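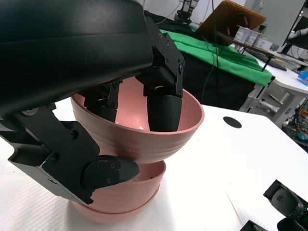 Support > Tickets > Manipulation cells > Bowl nesting
Overview Open Closed Search Sign in

Right hand drags lower bowl when lifting from a nested stack

Reported by: Halina Gajewski
Assigned to: Mohcine Bouzid
Site: Driltance, bowl cell
Status: Monitoring

Summary

On a de-nest cycle the right hand is meant to take the top bowl by the wall, one finger inside and the opposing finger outside, and lift it clear. In 5 of the first 8 cycles after the April software update the lower bowl came up as well. In 2 of those it dropped back onto the table from lift height. The arm did not fault and the cycle was logged as complete each time.

Entry 1 — Gajewski

Repeated the failed cycle at reduced speed. The outer finger goes down past the rim of the top bowl and keeps going until it is level with the wall of the bowl underneath. When the grip closes, both walls are between the fingers. Force reading at close is inside the limits, so the controller accepts it as a good grasp.

Things ruled out: wrist offset (checked against the sheet, no change), fingertip wear, low supply voltage.

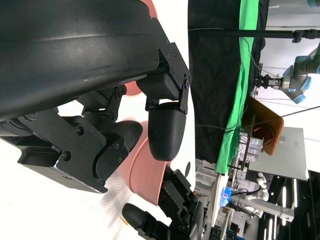

I also ran the approach with the grip held open and stopped it at the last waypoint before descent. Position at that waypoint matches the taught value. The error comes in during the descent, after the depth estimate is read.

Entry 2 — Bouzid

Pulled the logs. The depth estimate is taken from the rim of whichever bowl the detector ranks first. All the bowls are close in color, and when two rims are showing the detector sometimes returns the lower one. Descent is then computed from the wrong rim and overshoots by the height difference between the two.

Please confirm whether the Zalewska detector package was updated together with the motion package. The release note from Skindport lists them separately.

Entry 3 — Gajewski

Confirmed, both were updated. Rolled back the detector only. Ran 4 cycles, no double lift. That is too few to close on.

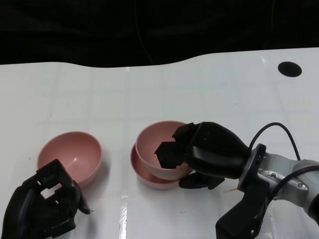 Entry 4 — Bouzid

Rollback is acceptable as a temporary measure. Two changes are in the next build:

- Rim selection sorts by height before confidence.
- After lift, the arm pauses and compares the load with the single bowl value. If it is over, the arm lowers, opens and raises a fault.

Until then keep hands out of the cell during lift. A dropped bowl can roll, and the arm does not stop for it.

Entry 5 — Gajewski

Understood. Ashton Ngata has the evening runs and has been told. Ticket stays open pending the build.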